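Letting go of the airing cupboard

We had the hot water tank taken out in November. It had been making a noise like someone moving furniture in the flat below, which would have been fair enough except that we live in a house, and the only thing below us is Olbridge clay. The man who came to look at it put his ear against the side, straightened up, and told us he could keep it going for 756 pounds or take it away and fit a combi for a good deal more. Reader, we are people who read the small print on yoghurt. It took us three weeks to decide.

What swung it in the end was space. A combi boiler hangs on the kitchen wall and asks for nothing. The tank had a whole cupboard on the landing, with slatted shelves above it, and Estela had had her eye on that cupboard since the day we moved in. She wanted it for books. I wanted it for whatever it is men of my age want cupboards for. We shook hands on books.

So out it went, down the stairs, with a great deal of breathing, and by teatime we had instant hot water and a cupboard with a round mark on the floor where the lino had given up some time in the seventies. I thought that was the end of it. I hadn't thought about the airing.

I grew up with an airing cupboard and so did everybody I knew. My grandmother's in Tendby was so hot that you could have raised bread in it, and she did. There was a strict order to the shelves: sheets at the top, towels in the middle, and at the bottom, nearest the tank, the things that might be needed in an emergency, by which she meant vests. You didn't put anything away without it passing through there first. A pillowcase could come in off the line on a blazing afternoon, bone dry and stiff as toast, and it would still have to do its two days in the cupboard before it was allowed on a bed. Unaired sheets gave you rheumatism. They had very nearly killed a cousin of hers in Perkeditz, though the details varied.

I have looked into the rheumatism and I can find nothing to support it. I mention this only so that you understand I was in full possession of the facts when, in the first week without a tank, I lay in bed on clean sheets and thought: these haven't been aired.

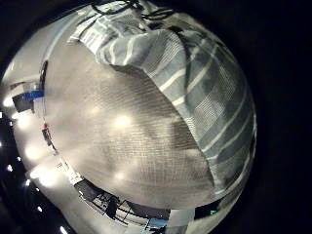

It doesn't help that our house is damp. I don't mean dramatically, with mushrooms, just in the ordinary way of houses built by people who thought of curtains as insulation. Cloth left to itself in our back bedroom takes on a sort of coolness, and after a few days you can't tell by touch whether a thing is slightly wet or merely sulking. Thin stuff you can get away with. The trouble is anything with a bit of texture to it, that beige-grey sort with the fine grid all over, which bunches up into a lump the moment you turn your back and keeps its middle a secret. My grandmother tested things against her cheek. I have started doing it too, on the landing, with the light off so that the neighbours don't see.

The first thing we tried was the radiators. Everybody tells you not to put washing on the radiators, and they are right, but it is wonderfully satisfying for a day or so. Then the windows start to run, and you find yourself mopping a sill at half past six in the morning and wondering whether the water you are wringing out was recently in a shirt.

The second thing was a clothes horse in front of the open cupboard, on the grounds, I think, that the cupboard might remember. It did not. It also meant that to get to the bathroom you had to turn sideways and breathe in, and I am no longer of a build where that makes much difference.

Then Boyang Mao came to stay. Boyang is an old friend of Estela's from her college days and knows about buildings, or at any rate is paid by people who assume so. He listened to the whole story with great patience, including the cousin in Perkeditz, and then asked what temperature the cupboard used to be. I had no idea. Warm, I said. He asked whether the door had fitted. It hadn't. He explained that the tank had been leaking heat into the house for years, that the gap round the door had let the damp out, and that my beloved airing cupboard was a fault that happened to be the right shape for towels. He was very kind about it. He said you could buy a small tubular heater that did the same job for pennies, screwed to the wall at ankle height, and that most people did exactly this and never spoke of it again.

You will have spotted the difficulty. The cupboard was for books. It had been promised. Estela had already brought a box of them up from under the stairs and written her name on the inside of the door in pencil, HUENCHUMÁN, in capitals, like a child laying claim to a coat peg.

Negotiations went on for the rest of the winter. I argued from tradition. She argued from having grown up without an airing cupboard at all, in a house with a stove in the middle of it, where things were dried by hanging them over the stove and nobody's knees had suffered. I pointed out that we had no stove. She said that this was an excellent point and perhaps we should get one. I went quiet for a few days after that, having seen what they cost.

We have ended up with a partition. It runs down the middle of the cupboard, it is made from an old shelf, and I fitted it myself, so it leans a little to the left. On her side are books, with the dull ones at the back. On my side is the heater, which came from Ponce, the hardware place behind the station where they still write your receipt by hand. It cost 236 pounds with the timer and the wiring, once the electrician had finished sighing. When I told Boyang the price he was silent on the phone for quite a while. I think he had meant a different sort.

It is on a timer for eight hours a night. The left-hand books are, I am told, getting rather warm, and one paperback has begun to curl in a way that is being held against me. But the pillowcases come out as they should, with that faint smell that isn't really a smell of anything, and I put them on the bed and go to sleep.

It is March 2018, there has been snow against the back door all week, and the new boiler has just started making a noise. A small one. Estela says it sounds like a kettle in another room. I'm giving it until the weekend, and then I suppose I shall have to ring the man again.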